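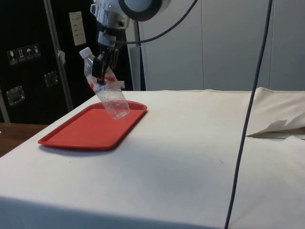
Water at meetings: what changes in February

The Sandoda building will stop stocking single-use water bottles in its meeting rooms at the end of February. Bottles already in the storeroom will be used up first. After that, rooms will be set with pitchers and glasses, and the two new refill stations will cover everyone else.

The stations are on the ground floor by the mail room and on the third floor outside the large conference room. Both were put in by Pandier over the winter break and have been running since the first week back. The ground floor unit gives chilled and room temperature water. The third floor unit gives chilled only for now, as the second line has not been connected.

Last year the building ordered 147 cases of bottled water. A large share went to meetings of fewer than six people, and the cleaning crew reported that many bottles were opened, left half full and poured down the sink. The contract with Fluvel, which delivered the cases, was up for renewal and has been allowed to run out. Fluvel will still supply bottled water for outdoor events and for days when the mains are shut off. Those orders go through the front desk and need three working days.

A short survey went out before the decision. Most people who answered were in favor, or said they already brought their own bottle. The main worry was about visitors, who come in from the parking lot with nothing in hand and may be in a room for half a day.

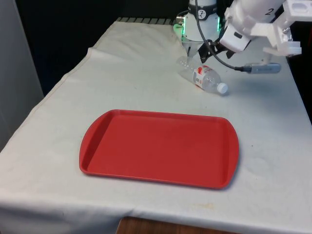 Mujić wrote back that the pitchers will only work if it is clear who fills them, and that in the old building they sat on the side table from one meeting to the next with the same water in them. The same reply asked for lids and for a set of smaller glasses, because the tall ones tip over when people pass papers across the table.

Both points have been taken up. The new pitchers have lids that come off for washing. The glasses are short and heavy and can go in the dishwasher on either floor. As for who fills them, the rule is that the person who booked the room is responsible, unless catering has been ordered, in which case the caterer does it. The booking form now has a line for water. Check it and the front desk will leave a clean, empty pitcher and glasses in the room 15 minutes before the start time. They will not fill it.

After the meeting, empty the pitcher and bring it with the glasses to the cart in the hallway. The cart is cleared at 11 a.m. and again at 4 p.m. Anything left in a room after that gets collected by the evening crew, but please do not count on it, as they are short of time on the upper floors.

There are 22 pitchers in total. That should be enough for a normal day. When the whole building is booked, such as during the spring intake, small meetings may be asked to share or to use the refill station.

A few people asked about the taste of the water on the third floor. The filter was changed after the first complaints and the pipe was flushed. If you still notice it, let the water run for a few seconds, and if that does not help, send a note to the front desk with the time of day. Pandier will be back to connect the second line and can look at it then.

Bottles and cups with a wide base do not fit under the ground floor spout. A taller stand has been ordered. Until it arrives, use the third floor station or fill from the kitchen tap, which is on the same supply but is not filtered.

People who run events with outside guests should tell them ahead of time that they can bring a bottle. A sentence for invitations has been added to the template folder. It also gives the location of both stations, so there is no need to write your own directions.
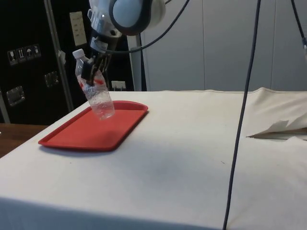 Recycling bins

With fewer bottles coming through, the blue bins in the meeting rooms will be taken out in stages, starting with the ground floor. The larger bins by the elevators and in both kitchens will stay where they are. Caps can stay on bottles. Liquids should be poured out first, as wet bags have been splitting on the way to the loading dock.

Questions about bins or water can go to the front desk, or in the box by the mail room.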